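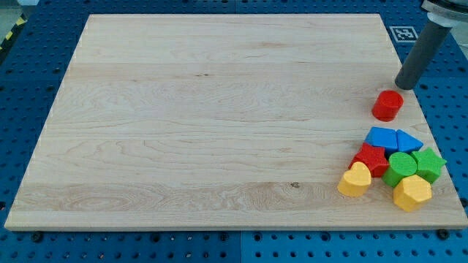 One of the glued-up panels on the blue table, with the grain running the long way and the small dark knot near the middle.

Print this page | E-mail this page

Open day at the Ludell panel shop, Durthorpe

October 27, 2024

Our woodworking club had been trying to get a visit to Ludell since last winter. They make solid wood panels for tabletops, counters and shelving, and most of us have bought their offcuts at one time or another without knowing much about how they are made. They held an open day this fall and we signed up for the morning group.

The shop is at the far end of the Detidside road in Durthorpe, past the feed store. There is a sign but it faces the other way if you come in from town, and two cars from our group drove past it. Parking is on gravel behind the building. We were given safety glasses and earplugs at the door and asked to keep our jackets zipped.

Florian Lehner took us around. He runs the glue-up side and has been with the company through both of its moves. He began in the yard, where the lumber comes in, and went through the building in the same order the wood does.

The yard and the kiln

The lumber is stored under a long roof with open sides. It is stacked on stickers, with the ends painted to slow down the drying. Maple was nearest the door when we were there, and behind it ash, birch and a smaller amount of cherry. Each stack had a tag stapled to one end with the date it arrived and two moisture readings.

They buy most of it already kiln dried but have a small kiln of their own for topping up. Lehner said wood that arrives in August is the most trouble, having often sat in a truck or a humid yard on the way, and it may go back in the kiln for several days. He keeps a notebook of which suppliers send wet wood. He didn't read us any names from it.

Somebody asked what reading they aim for. He said it depends on where the panel is going, and that a counter for a dry house with forced air heat is a different job from a table for a house at the coast. Customers hardly ever tell them which it is unless they ask, so now there is a line for it on the order form.

Ripping and sorting

Inside, the first room is for cutting. Boards are planed on two faces, then ripped into strips. The noise in there is considerable and we did most of our looking from behind a rail. The strips come off onto a roller table and are sorted by hand.

This was the part I had most wanted to see. The sorter that morning was Boonsong Thammasiri, and we stood with him for a good while. He picks up each strip, looks at both faces and one edge, and puts it on one of several carts. One cart is for clear strips with straight grain. One is for strips with color or figure. Another is for pieces with a defect that can be cut out, and those go back to the saw.

He showed us how he lays out a panel before it is glued. The strips go down on a bench side by side and he slides them around until the joints are hard to pick out. He tries to put straight grain against straight grain at the edges, even when the middle of the strip is wild. A dark strip next to a very light one will show from across a room, so he steps the color across several strips where he can. When he is satisfied he draws a big chalk triangle across the whole set so that it can be put back together in the right order at the press.

I asked how he decides about small knots. He said a tight knot with no crack around it can stay in most grades. A loose one, or one that crosses a joint, comes out. There is a select grade with no knots at all, and it costs more, and he said he would not buy it for his own kitchen.

I have started using the chalk triangle at home. I had been numbering my strips on the ends, and the numbers get cut off.

Gluing

The press room is kept warmer than the rest of the building. Edges are jointed just before gluing and the aim is to have them under pressure the same day. A strip left overnight can move enough to open a joint, Lehner said, and he has stopped the line over it.

Glue goes on one edge only, from a roller. The strips are stood up, pushed together and laid flat in the clamps. There is a row of pads across the top that stops the panel from bowing upward as the side pressure comes on. A good joint has a fine bead of squeeze-out along its whole length. If there's a gap in the bead they open that panel up straight away and do it again.

The panels stay in the clamps until the glue has set, then go on a rack for at least a day before anyone planes them. He explained this one at length. Glue carries water into the wood next to the joint and the wood swells there. If you flatten the panel while it is swollen, you end up with a shallow groove along every joint a few weeks later. Several people in our group looked at each other at that point. Our club table has exactly those grooves.

There was a scrap bin beside the press with broken test pieces in it. They cut a strip off the end of one panel in each batch and break it across the joint. What they want is for the wood to tear and the glue line to hold. We were allowed to handle the pieces and most of them had torn well away from the joint. He had kept a couple of bad ones on a shelf to show new people, with the reason written on each in marker.

Finished panels

From the press the panels go through the planer and then the wide sander, and after that they are trimmed to size. We saw panels of several widths. The ones I liked best were the pale ones.

The panel at the top of this page was lying on a blue metal table with round holes all over it, and I spent longer on it than on anything else in the building. It is a wide piece, cream to honey in color. The grain makes long wavy lines over most of it, with some darker swirls that look a bit like flames toward the front and left. The lines where the planks were joined are there if you look for them, but they are faint. A somewhat darker band runs along the front third and has one small dark knot in it. There's also a tiny dark speck farther back, which I only noticed later on my own screen.

I would be glad to have that one as a desk top. With the darker band placed toward the person sitting, you would have the knot just about where a coffee cup goes.

The edges of the panels are left square at this stage. Customers who want a rounded edge or a bevel can order it, but many of the cabinet shops prefer to do their own. Lehner runs his palm along each edge as he passes, and he found a splinter that way while he was talking to us.

Storage and packing

The last room is the rack room. Panels are stood on edge or laid flat with spacers depending on their size, and nothing is allowed to lie flat directly on the concrete. The rule is that air must reach both faces. If one face is covered and the other is open, the covered face stays as it was and the open one dries or swells, and the panel cups. He said this is behind most of the complaints they get. A customer takes the wrapping off the top, leaves the panel on a garage floor for two weeks, and then calls.

The racks had 1088 panels in them according to the sheet on the door. Of those, 554 were already sold and waiting for the truck. The shop has 24 people on the payroll including the office, which was fewer than I would have guessed.

Panels are wrapped in paper first, then plastic, with cardboard corners. The shipping label has a printed note asking for both faces to be sealed with the same number of coats. A lot of people finish the top and leave the bottom bare.

They have bought their cardboard corners from a firm called Kongkaew since 2000 and the cartons were stacked to the ceiling along one wall. Before that they cut their own from old boxes.

Questions at the end

We finished in the break room with coffee and a plate of rolls. A few of the answers, for those who couldn't come:

Do they sell offcuts? Yes, from the bin by the side door, priced by weight. Short strips mostly, with some narrow panels that were trimmed from bigger ones. Bring your own rope.

Will they make a panel from your own lumber? They will if it is dry and free of metal. They check it with a detector and charge for the time. If they find a nail, the whole lot goes back.

Should growth rings alternate up and down in a glue-up? Lehner said they don't bother. Thammasiri picks for the best face and they depend on dry wood and narrow strips to keep the panel flat. This started an argument in our group that continued in the parking lot.

What do they use for a finish on a desk? The shop doesn't apply any finish. The office table has hardwax oil on it and has held up well except at the end where the printer is.

Can you see a panel before buying it? For single pieces, yes, if you call ahead. They'll pull a few from the rack and you can choose. I plan to do this once I have measured the alcove.

The visit took most of the morning. Wear closed shoes, and bring something warm for the yard. The next open day hadn't been set when we left, but the office keeps a list and will call clubs and school groups when it is.

Print this page | E-mail this page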